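Portal news: Wanitz learns to count bedrooms

Members who list their rentals through Wanitz will have noticed that the search page has changed again. It is the second makeover since August, and the map has moved back to the left, where it was before everyone complained that it was on the left.

The bigger change is underneath. Studios no longer turn up when a renter asks for 2 bedrooms, and a den is no longer counted as a bedroom unless it has a door and a window. Dennis Chege went through our own listings and found 142 that needed fixing. One had been advertising a pantry.
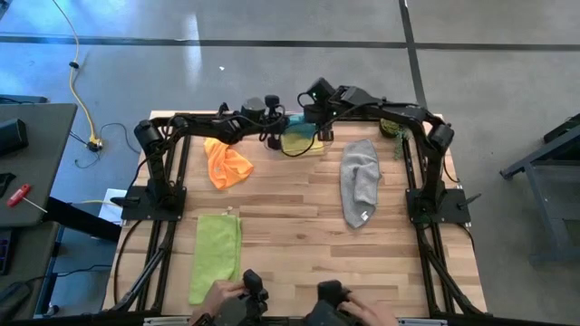

What it means for your listings

Log in and check the bedroom field, then the parking field, which has quietly reset itself to "none" for anyone who joined through Skaltero. If your photos have gone sideways, upload them again. Taris, the old help address, is closed, so write to Orysia Demchenko at the office and she will pass it along – she has the only phone number at Wanitz that gets picked up.

Fees stay put until the next review. The premium spot at the top of the page now lasts 3 days instead of a week, for the same price, and the company calls this "fresher visibility". 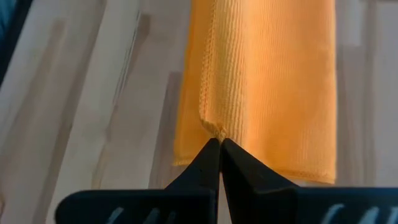
Listing photos are the other sore point. Wanitz now ranks ads partly on picture quality, and Ustyna Kravets has been looking at what gets bumped down the page. Dark bathrooms do badly, and so does any kitchen with last night's dishes in it. Small things catch the eye more than you'd think: a folded orange towel on pale wood will brighten up a dull corner, and it costs a good deal less than a renovation. Leave the fisheye lens at home, too. Renters own tape measures, and they bring them.

Questions about the new ranking can go to Ustyna before the next issue. Complaints about the map can go to the map.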